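The Patience Business

Inside Skosgate's hall, where teaching a robot to handle a small object means doing it again. And again.

Ten past nine in the morning, coffee already cold. Babita Kanaujia has her headset pushed up on her forehead and is arguing with a laptop. The laptop is winning.

She runs collection for Skosgate, a small outfit that gathers examples so a robot can learn a job by copying it. No clever code for each movement. A person steers the arms from across the room, the cameras and joints get recorded, and the whole lot goes off to be trained on. Simple enough to say. Slow as paint to do.
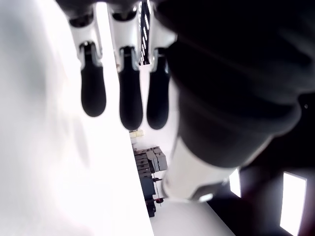 A decent operator gets about 12 good takes in an hour. Good is the catch. Hesitate too long and the model learns to hesitate. Bump something, same story. "It copies your bad habits first," Kanaujia says. She had a shift in September where every take had the same little wobble at the start. Hers. All binned.

Operators work in pairs, 2 hours on and then swap. One drives, the other resets the table and writes the label. Michailidis, the firm that trains the model, wants the labels plain: what was picked up, where it went, did it work. Jaser, the program that sorts the takes, wants them spelled the same way every time, which is harder then it sounds before lunch.

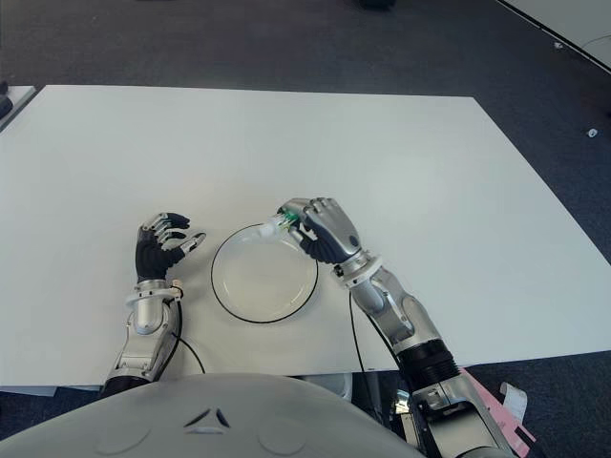
Variety is the other headache. Shift the start position. Change the colour of something. Swap hands. Kanaujia's rule is that no two takes in a row should begin alike, and she's strict on it. Plate jobs are her favourite for this, a pale plate with a thin dark rim on a white table being a fair test of what the cameras can pick out, and a cloudy little bottle or tube of a thing held over the edge makes it meaner still. One hand works, the other stays open and waits. The waiting gets recorded too. It has to learn that as well.

Four operators now, more if the Usier contract comes thru. That one is kitchens, mostly, with cupboards and lids and all the awkward stuff. Kanaujia wants to start with the lids.

She pulls the headset down. The laptop has given in. Next take.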